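Gripper procurement planning
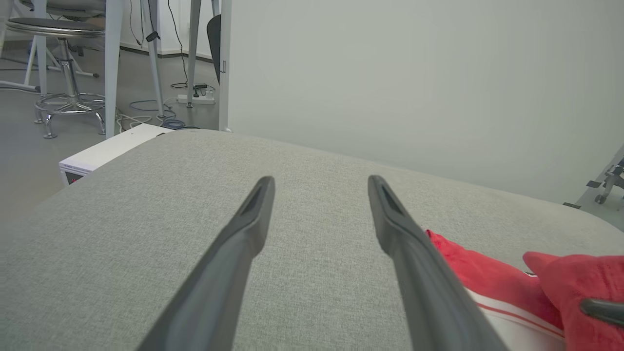 Open two-finger gripper above a padded gray surface, with a red and white fabric item at right.

Gripper procurement planning is the part of an automation budget that deals with the end of the robot arm: the fingers, the drive that moves them, the mounting parts, any wrist camera, and the spares needed to keep them in use. It is usually handled as a separate line from the arm itself, as the two are often bought from different suppliers and wear out at different rates. The term is used mainly by small laboratories and workshops that handle mixed household goods such as clothing, towels and soft toys.

Scope

A gripper plan normally lists the items to be handled, the surfaces they will rest on, the number of work stations, and the expected hours of use. Soft goods are listed apart from rigid ones. Fabric folds and slips under the fingertips, so buyers tend to ask for narrow tips, a wide opening and a low closing force. For rigid goods the plan gives a maximum weight and width instead.

The work surface is part of the plan. A padded top gives way when a fingertip presses on it, while a hard table needs either a compliant finger or closer control of height. Plans written for one kind of surface are often found to be short of money when a second is added later.

Cost items

Purchase price is the largest single entry but seldom more than half of the total over the life of the equipment. Other entries commonly include:

Fingers and fingertips, sold in pairs
Adapter plates and fasteners
Wrist camera, cable and bracket
Power supplies, power strips and cable covers
Stands, carts and casters
Freight, duty and return shipping
Staff time for fitting and calibration

Cabling is the entry most often left out. A station that is moved between rooms needs longer leads than one bolted in place, and the extra length has to be bought for power and data both. Floor covers and strain relief are priced by length and are usually ordered with the cables.

Spare parts

Spares are planned by station. In the Canthorpe method, a worksheet system used for small fleets, each station is given one full set of replacement fingertips at purchase and a second set at the midpoint of the budget period. Drives and adapter plates are pooled across stations. A fleet of 14 stations run under this method holds 13 fewer spare drives than it would if each station kept its own.

Printed fingers cost less per pair than machined ones and can be replaced on site, but the printer, material and labor must then be carried in the same budget. Some plans list both types and switch between them according to the task.

Quotation and comparison

Quotes are compared on a per-station basis. A worked case often used in training is the Minik purchase, in which a workshop asked two suppliers, Pruvavach and Sayce, to price the same two-finger gripper with mount and cable. The Sayce quote was lower by 612 dollars per station. It left out the adapter plate and allowed only one set of tips, and once these were added the difference was small. Minik bought from Pruvavach, whose delivery date in March fell inside the budget year.

Points usually checked before a quote is accepted are the warranty period, the price of tips bought singly, whether the mounting pattern matches the arm, and whether software updates are charged for. Buyers also ask for a loan unit. A trial of 72 hours of running time is a common request, although suppliers may limit it to one unit and charge for worn parts.

Timing

Arms generally take longer to arrive than grippers, and the two orders are placed so that both reach the site together. A gripper that arrives early uses up warranty time in storage. Furniture, stands and wiring are ordered first and put in place before either.

Replacement dates are set from running hours where these are logged, and from the calendar where they are not. Calendar dates are simpler to budget but tend to replace lightly used stations too soon.

See also

End effector
Total cost of ownership
Preventive maintenance

This page was last edited on 26 Apr 2022.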